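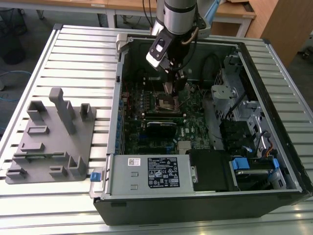
Where the equipment money stands

Since our last report in March we have placed both of the large orders and are now living with the consequences, most of them happy ones. The arm from Yammine is in, bolted down and working over the slatted table, and the Clirar gripper that goes with it has been fitted along with its camera-like housing. We had allowed a fortnight for the fitting and it took rather longer, mainly while we waited for the right cable, but nothing was spent beyond the quote and we are grateful for your patience with the revised dates.

Most of our bench time now goes on opened desktop towers. We lay each one on its side with the panel off and bring the gripper down towards the processor, and every case teaches us something about what we ought to buy next. The older towers are crowded, with drive cages and bundles of cable in all the awkward places, and the slim fingers you kindly agreed to fund have been worth every penny there.

The printed fixture plate that sits beside the tower is our own work and cost very little. We had a quote of £661 for a machined one and decided to hold off until the layout settles down – we are still moving the holders about, and it seemed a shame to pay for holes in the wrong places.

What is left to spend

Of the smaller equipment line, £2,592 remains. We should like to use £2,000 of it on a second set of fingers and a spare gripper cable from Clirar, and to keep the rest back for printing material and sundries. The Illa software licence comes out of the running costs, as agreed, and does not touch this line at all.

We did look again at the Kuva lifting table, which we know you were keen on, and we do like it very much. It would save a good deal of bending. On balance, though, we would ask to leave it for next year's budget, when we shall know whether we want 2 benches or just the one, and how much floor they will take up.

What we need from you

A yes or no on the Clirar order by the end of the month would be a great help, as their delivery times have been creeping up. The quotes are attached to this report, and you would be very welcome to come and see the bench for yourselves – mornings are best, and there is always a kettle on.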